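Boards > Around the House > Furniture & Surfaces > Getting marks out of a white table

3 min read

dimas_g
Evening all. Bought a white table second-hand off a chap in Costwood for 60 quid and I'm pleased with it, except the top is covered in faint scuffs and there's a thin brownish line wandering along one side. Can't decide if it's a crack or a stain. I've had a go with washing-up liquid and a sponge and got nowhere. Any ideas before Friday? I've got the in-laws coming!

Erica T
Ooh, I had scuffs like that! Bicarb and a drop of water, made into a paste, then a soft cloth and small circles. Go gently though (I got carried away on my old one and left a dull patch the size of a saucer).

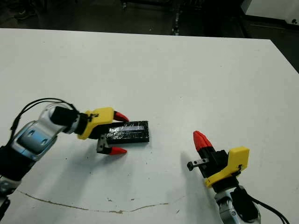
The tabletop, with the brownish line

rkoster
Please don't use bicarb on a shiny finish. It's an abrasive, however nicely you rub. Run a fingernail across the line first. If it catches, it's a crack and no cleaner will shift it.

Erica T
Been using it for years, Ruben, and one dull patch isn't a bad record :)

rkoster
One dull patch is one more than I've got!

fikri_s
I'm with Ruben on the fingernail, but a melamine sponge is just as scratchy, so skip that as well. I use Zanell cream on ours, tiny dab, wipe off straight away. If it is a crack, keep wet mugs off it or the edges will swell.

dimas_g
Nail catches a bit at one end and not at the other, so now I'm more confused than before. Tried the bicarb on a corner and the scuffs there are fainter. Might just put a tablecloth on for the in-laws and order the Zanell.

Erica T
Tablecloth gets my vote. Get a wipeable one!

We use cookies to keep you logged in. Accept | Manage settings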